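**Gripper check after the stop on Tuesday, bench 4, Flerkstead**
Filled in by Fatima Hlongwane. Second reader: Gert Motaung.

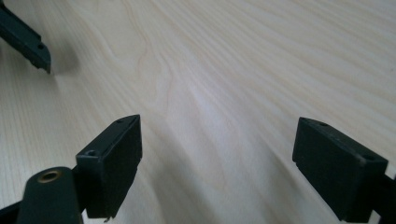
The fault came in the morning run. The gripper did not open on command and the log gave code 69. Siyabonga pressed the stop button and no person was hurt.

- [x] Power off and locked before hands go near the fingers. *Key is with Siyabonga.*
- [x] Finger pads: no cracks found by hand. *I checked both sides two times.*
- [x] Pad screws tight. *One was a little loose on the left. I tightened it.*
- [ ] Linkage moves freely by hand. *It moves, but I feel a hard point near full open. Not passed.*
- [x] Stop button works from both sides of the bench.
- [ ] Cable to the motor replaced. *Part 1314 is ordered from Zaidi, not arrived yet.*
- [ ] 6 open and close cycles at slow speed, without load. *To do after the cable.*

Please do not run this gripper until all the boxes are marked. Lizelle asked if we can use it at low speed for the Prestis job. My answer is no, the hard point must be understood first.

Open question for Gert: is the old cable kept for inspection?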